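How many demos before cloth folding starts to work?

Posted in Teleoperation and Imitation Learning, 18 November 2024
Viewed 1248 times

Celeste Baptista

I have a two-arm setup and I'm collecting teleoperated episodes for a folding policy. One operator, fixed camera, one kind of garment so far. I have 540 episodes recorded since July. The policy reaches for the cloth fine and usually gets one corner, then the second gripper closes on air or grabs a double layer. Should I keep recording the same thing until I hit 2000, or change how I record? Disk space is okay, operator time is what I'm short of.

ladovia_dan

More data. We stopped having problems once we had more data.

Coelho

I would stop and look at what you have before adding to it. Sort the episodes by how the cloth starts out. When I did this with mine, most of them began nearly the same way, since I was dropping the cloth in the same spot every time without thinking about it. The policy had hardly any examples of a bad start.

What I changed:
Toss the cloth in before each episode and leave it how it lands.
Keep the episodes where the second grasp misses and the operator goes back for it. Trim the ones where the operator gives up.
Record at one steady pace. Long pauses before the second grasp teach the arm to pause.
Write down the operator and the cloth for each episode. I use a Drekus sheet for this, any spreadsheet will do.

I ended up training on 956 episodes and the second grasp got a lot better. It still picks up two layers sometimes – thin fabric is worse. 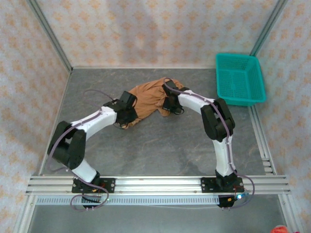
Do failed attempts need to be labeled separately?

Put a success or fail mark on every episode at the time you record it, while you still remember how it went. You can decide later which ones go into training. Going back through old recordings to add the marks took me most of a week.

Plolaris

Agree with Coelho on the starting positions. Also check that both arms' logs line up in time with the video. Mine were off by a few frames and the grasps came out late.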